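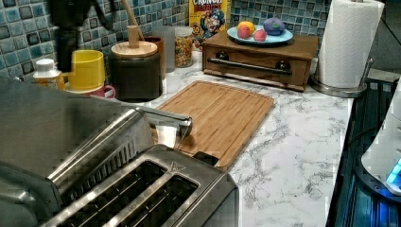

The arm at work between the toaster and the cutting board.

Search this site
Enter keywords
Go

Print this article | E-mail this article

The Arm Is the Cheap Part

What I learned from trying to put together a budget for a kitchen robot

By Josée Bergeron

I have bought a lot of equipment in my life. Ovens, mixers, a walk-in cooler that arrived with the door hinged on the wrong side. So when the cooking school where I do the books decided it wanted a robot arm for its teaching kitchen in Prurton, I figured I'd make three phone calls, get three quotes and be done by lunch. That was in April. I am still getting e-mails about it!

My first mistake was opening a spreadsheet and typing "robot" on line one. A robot, as the people who sell them will cheerfully explain once you have them on the phone, is a whole bunch of things that get billed separately. There's the arm. There's the controller, which may or may not come with the arm. There's the gripper, and the fingers for the gripper, and the wrist camera, and the bracket for the wrist camera (yes, the bracket is its own line), and then whatever you're going to bolt it all to. Our spreadsheet ended up with 61 lines. The arm was line four.

I called Johannes Makhubela, who set up a small arm in the back of his bakery two years ago and has been generous with his war stories ever since. I asked him what he'd spend more on if he could do it over. "The counter," he said, right away. He had put a very good arm on a very ordinary bench, and every time it reached out to the far side the bench moved a little and the fingers landed a little off. He spent weeks blaming the software. In the end a carpenter fixed it in an afternoon.

So line five on my sheet became mounting, and I gave it real money.

After that came the grippers, and I have opinions about grippers now, which is not something I ever expected to say. The simple two-finger kind is the place to start for a kitchen. It closes, it opens, and you can understand it by looking at it. The Plondus catalog that landed on my desk had page after page of clever hands with soft fingers and suction cups, and I wanted every one of them. Johannes talked me down. Buy one plain gripper and 12 spare fingertips, he told me, and see what you wear out first.

I'd add something he didn't mention, which is to think hard about small flat things. A mug has sides you can get hold of. Something small lying flat on a board takes a careful approach from above, and the edge of the board gets a vote too. If your work has a lot of that in it, take your own objects to the demo and ask to see them picked up. Don't settle for the foam blocks the sales folks carry in the case. I brought a bag of crackers, a sponge and a measuring spoon to mine and I'm not sorry. The sponge went fine – the spoon was a long morning. 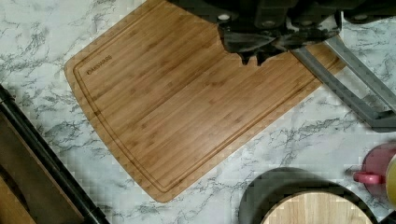 Cameras come next, and they're where I nearly went wrong in a big way. The package Mokoena quoted us had one camera looking down from the wrist and nothing else. It sounded like plenty to me. A wrist camera gives you a lovely close look at whatever is right under the hand, and for lining up with the edge of something it's hard to beat. But the fingers are always in the way of part of the view, and once the arm swings off to the side you've lost track of everything you were looking at a second ago. Budget for at least one more, set back, that can take in the whole counter. The second camera cost us $322 with the cable, and it was the best money on the sheet.

A word on shiny things while I'm at it. Kitchens are full of them. Steel, glass, glossy tile, polished stone. They bounce light around and that can make trouble for some cameras, the depth-sensing kind especially. I didn't have a line for lighting at all until the second draft. I'd suggest you add one early, even if it ends up being a couple of diffusers and a decent dimmer.

Then there's the stuff. I mean the plain household stuff that the arm is going to practice on. You want a real mix of it – boards, mugs, jars with lids, a toaster, boxes, play food if you don't want to deal with spoiled fruit – and you want doubles. Things get dropped. They get squeezed. They also get borrowed by the morning class and never seen again, and the arm doesn't care, but the person trying to repeat last week's test sure does. I put down $100 for it and went over before we had even plugged anything in.

Training hours are the line most people leave blank. We did too. Somebody has to learn to run this thing, and while they're learning they aren't doing the job you already pay them for. Vuvar, the outfit we finally bought from, included two days on site, and I'd have guessed that was generous. We used both days on setup and safety and had to buy a third for the part where you get it to do something useful. Ask for the third day up front. You'll get a better price on it while they still want your signature.

And please read the service agreement! Ours had a lovely low yearly fee and, on page nine, a charge for every visit. We got that changed by asking. Johannes didn't ask on his, and he still grumbles about it whenever I call.

We signed off on the last draft with almost a fifth of the total set aside for surprises. My boss thought it was too much. So far we've dipped into it for a longer cable, a second emergency stop button for the student side of the counter, and a set of fingers with a better grip for wet hands-on days. I'm starting the sheet for next year now, and line one says "mounting."

Contact us | Copyright, all rights reserved | Back to top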